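Against the New Computer

My computer is old enough that people lower their voices when they ask about it. It still does everything I bought it to do, which was mostly typing, and it now does one thing more, which is warm the room. Last November a message arrived on the screen telling me that my machine did not meet the requirements for the next version of the software I was already using. It suggested I explore my options. There was one option and it cost $600.

I have been hearing this kind of thing for most of my adult life and have usually paid up. The phone gets slow, so you get a new phone. The printer decides it no longer speaks to the laptop, so one of them has to go, and you always pick the wrong one. We talk about these objects as if they had died in the night of natural causes. A toaster from my grandmother's kitchen still makes toast, and at no point has it asked me to accept new terms.

My friend Hemant Lodhi thinks I'm being sentimental. Hemant replaces his computer every 2 years and describes the old one, even while it is working perfectly well on the desk in front of him, as "end of life." I asked him what the new one did that the old one couldn't. He thought for a while and said it woke up faster. I have never been in that much of a hurry to see my email.

What I like about a desktop computer is that it opens. You take off the side and there are the parts, joined by cables, and most of them can be pulled out and swapped by a person with a screwdriver and a free evening. My last repair cost me $50 for a part and an apology to the dining table. Try that with a tablet. Tablets are glued shut, like a letter you aren't supposed to read.

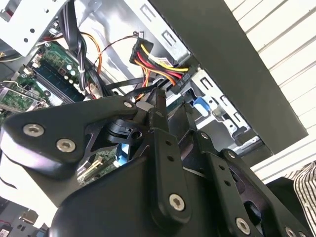 A desktop computer with its case open and its cables within reach.

I know the arguments on the other side. Newer machines can use less power. Old software stops getting security fixes, and I would rather not hand my bank details to a stranger for the sake of a principle. Fine. But those are arguments for longer support and cheaper parts, and somehow they always get made by the people selling the new box. If a company can send me a message every morning for a month saying my computer is too old, it can send me a patch by the same route.

Mackenzie MacPherson, who edits this page, asked me to end with something practical. So: before you buy, open the case and clean out the dust. Add memory if it takes memory. Ask a repair shop for a price, and ask a second one if the first laughs. I did all this in an afternoon and the machine has been fine ever since, apart from the message, which still comes up every morning at breakfast. I click "Remind me later."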